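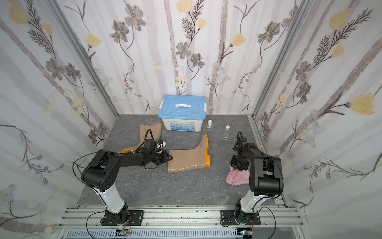
Posted by tapehiss_rm, 2019-04-02

Masson OST, two-disc edition: loop points and mastering

Received the Ekell pressing of the Masson soundtrack and compared it against the audio ripped from the game. Notes so far.

Disc one is the field and town music in game order. Each piece loops twice and fades. The fades are short, and on "Rakwood Harbor" the fade begins before the second pass of the oboe line finishes. The in-game version has an intro that plays once and then a loop at bar nine. The CD drops the intro entirely.

Disc two is battle music and the ending suite. It is noticeably louder than disc one. The peaks on the boss theme are flattened and the snare loses its attack.

Has anyone with the download version checked whether it uses the same master?

----
quartertone

Same master. I lined up the boss theme from the download with the CD and they null completely after correcting for offset. The download does have the Rakwood intro, as a separate 15 second track at the end of the list.

----
velvet_bus

I don't agree that disc two is badly mastered. The source samples were compressed before they went into the sequencer, and you can hear it in the game too. The battle tracks were streamed and the town tracks were sequenced on the console, so the two discs were never going to match.

----
tapehiss_rm

The streamed files in the game have intact peaks. I looked at the waveform of the boss theme from both sources. The CD version is clipped and the game version isn't. Sample compression doesn't explain that.

----
velvet_bus

Which region? The later release had its streams re-encoded at a lower level. If you ripped that one, the comparison is not straightforward.

----
tapehiss_rm

Later release. Fair point. I will look for the first one.

----
loopseam

The first release is clipped as well, though less than the CD. So you are both partly right.

Separate matter: the tempo on "Trarnura, Descending" is listed as 180 in the booklet. It is 90 with the hi-hat in eighths. The transcription in the booklet is written at 90, so the two pages contradict each other.

----
quartertone

The booklet also credits the string arrangement to the wrong track. The quartet plays on track six, and track seven is all synth.

Is the CD still in print? The first run was 4000 copies and the shop page says sold out.

----
loopseam

Ekell's news page lists a second run of 900 for June. No mention of a new master or a corrected booklet.

----
tapehiss_rm

Then I would get the download and put the Rakwood intro back on yourself. The join at bar nine is clean if you cut on the downbeat and trim the reverb tail.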